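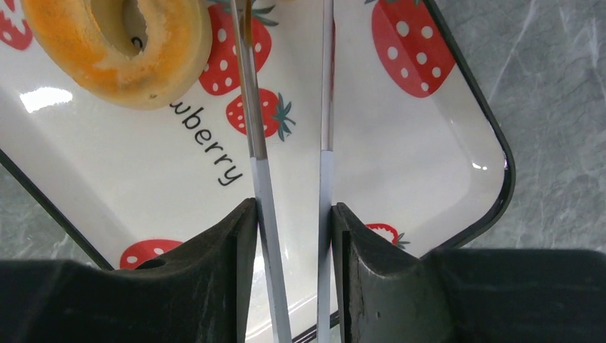 Lastham Landlords and Property Managers Association
Minutes of the regular meeting, 2021-12-23
Held in the upstairs room, Agyeman Building, Zorkville

Chair: Saimi Väisänen
A quorum was present. The meeting was called to order and the minutes of the previous meeting were approved with one correction: the street in item 4 should read Gornar Avenue.

1. Rental listings
The chair went over vacancies reported by members. Two-bedroom units are going quickly and studios are sitting longer, mostly in the older buildings near the rail yard. Members with units on Gornar Avenue said applicants keep asking about parking before they ask about rent. No action taken.

2. Security deposits
The draft deposit form was discussed. It now has a line for the move-in inspection date and a space for both signatures. One member wanted the pet deposit on a separate page. Moved and seconded to keep it on the same page — carried, 5 opposed.

3. Application fee
Proposal to set a suggested application fee for member properties. Discussion ran long. Several members already charge less and do not want to change. Tabled until the May meeting.

4. City rental license
The new license applies to any owner with more than one unit. The chair has asked the city clerk whether a duplex with the owner living in one half counts. No answer yet. Members should hold off on filing for duplexes until she reports back.

5. Printing
Approved $600 for the printed lease packets. The printer's minimum order is 100. Members who want packets need to give the office their orders by the 22nd of next month.

6. Other business
The snow removal contract for the Agyeman Building lot was renewed at the same rate. A request for a second key to the meeting room was referred to the office.

Meeting adjourned.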